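Home > Threads > Ruth Fairclough

1/ Good morning from the Dresteck living room, where we're gathering examples of tidying up a sofa so that Wutine (our learning model) can have a go at it too. July 2025 and we're still talking about pillows, friends, and I love it!

2/ I drive, Amrit Chan checks every take, and we keep the clumsy ones as long as the pillow ends up where it belongs – a slow, fumbly take has plenty to teach.
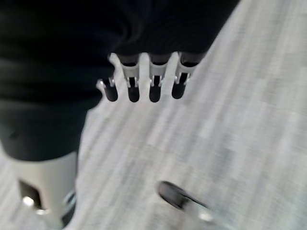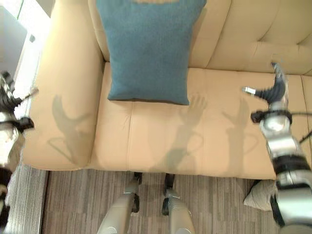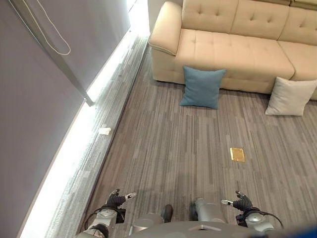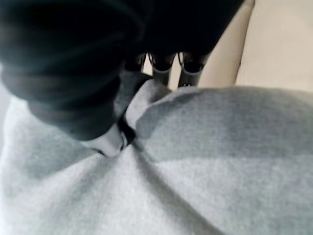 Head and wrist views from the sofa takes. Third one: both pillows on the floor.

3/ We're at 3973 takes now, and the thing I keep telling new drivers is to please vary your starts! Move a pillow over a little, turn it, lean it some other way. Eight takes from the same spot are barely worth more than one.

4/ More soon, once Amrit and I have argued over the labels for "grasp" and "pinch" – we've been at that one since June.

Get our newsletter: new threads in your inbox, twice a month.

© Dresteck | Contact | Back to top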